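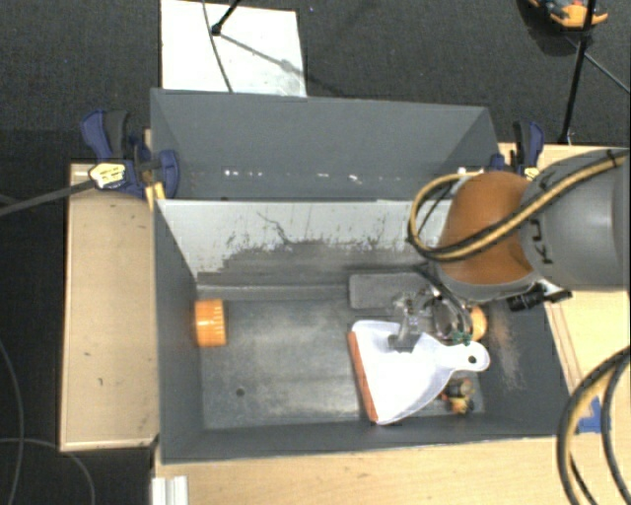
**What does Skimerano do?** We check the claims that sellers print on storage and moving supplies, and we publish what we find, including the dull results.

## About Skimerano

Nivaldo Nogueira started the company in Relville after a moving-box supplier told him its cartons were "rated for professional use." He asked who had rated them. He got three emails and a coupon.

We are still small, and we still ask that question more than any other. Words like "heavy duty" and "commercial grade" have no fixed meaning on most of the labels we read. Sometimes the product behind them is fine. Often it's the same product as the cheaper one, in a different color.

### How we work

We buy everything at full price from ordinary stores. Sellers can't send us samples, and they can't see a report before our readers do. Each report lists the claim word for word, what we asked the seller, and what came back. If the seller didn't answer within 30 days, we say so and move on.

Our archive holds 851 reports. In 13 of them we later changed our verdict, and those carry a note at the top with the old verdict left in place. Noémi Boros, who edits the reports, would like that number to be higher. She doubts that anyone who publishes this much is wrong so rarely, and she has been going back through the early ones to check.

### Who pays

Readers do. We have more than 910 paying subscribers, and we take no ads. We once shared an office on Hennessy Street with a packaging wholesaler and decided that looked bad, so we moved to Prurnstead Road. The parking is worse.

### What we don't do

We don't hand out badges, seals or "best of" awards. If you see our name on a package, please write to us, as we didn't agree to it. We also don't tell you what to buy. A report may say that a claim holds up, and you may still find the thing too expensive or too ugly for your garage.

Our fall reports start in September. Complaints about earlier ones go to Noémi, who reads them all and agrees with a few.

Page last updated July 23, 2019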